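Folding and basketing small towels, the quick way

April 3, 2019
by M. Fülöp

Print this page | E-mail this page

Did this one fast because people keep asking. It's for hand towels, wash cloths and cleaning rags. Bath sheets are a different page.

What you need
A flat surface. Table, board, top of the dryer if it's level. A basket with holes in the sides so air gets in. Mine is a cheap plastic one from Besbridge, had it since January, no complaints. That's it.

Step 1. Clear the surface. All of it. Wipe it down if there's grit, grit goes straight into the cloth and you'll feel it on your face later.

Step 2. Basket on your left if you're right handed. Swap if not. Angle it a bit toward you so you aren't reaching over the rim every time.

Step 3. One cloth out at a time. Leave the rest alone. If you dump the whole load you end up folding on top of the pile and nothing comes out straight.

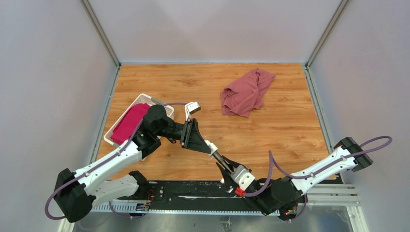
Red towel in the basket, pink cloth on the board.

Step 4. Find two corners. Don't hunt for the "right" ones, any two on the same side. Pinch, lift, let it hang, give it one shake. Most of the wrinkles go right there.

Step 5. Lay it down from the far edge toward you. Smooth from the middle out with the flat of your hand. Sides first, then the corners. If a corner is turned under pull it out now, it wont fix itself later.

Step 6. Fold in half, short edge to short edge. Then in half again. Thick ones stop there. Thin ones get one more.

Step 7. Into the basket, folded edge up. Stand them on end like files in a drawer. You can pull one out without wrecking the others.

What about rags

Same thing but lower your standards. I keep rags apart from the good towels, always. Anything that's been near plumbing, paint or the car goes in its own wash and its own basket.
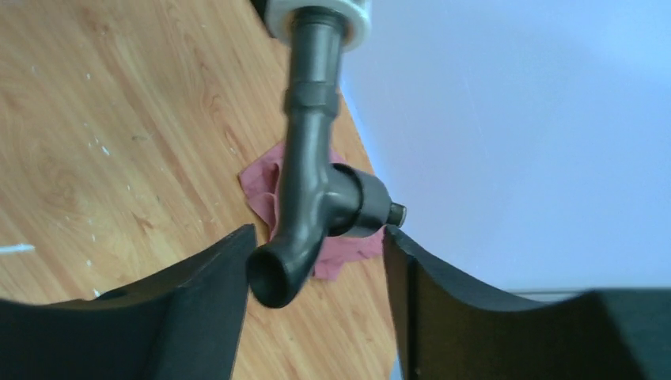
Rags that were used with Clirkance or any other drain stuff, rinse them 5 minutes under the tap before they go near the machine. Wear gloves for that. Greasy or oily ones don't go in a dryer at all, hang them flat outside, spread out and not in a heap.

How long does it take
A basket of 30 small ones takes me 8 minutes. Slower the first time, obviously. If you're way over that you are probaly refolding. Don't refold. A crooked rag works fine.

Trouble spots

Edges don't match up: the towel shrank on one side. Fold to the short side and tuck the extra in.

Stack falls over: basket's too big. Roll up a spare towel and wedge it at the end.

Still damp in the middle: unfold, hang, try again tomorrow. Do not put it away like that.

Fitted sheets are next, when I get to it. The Standgate laundry bag page still needs fixing too, the link on it is dead.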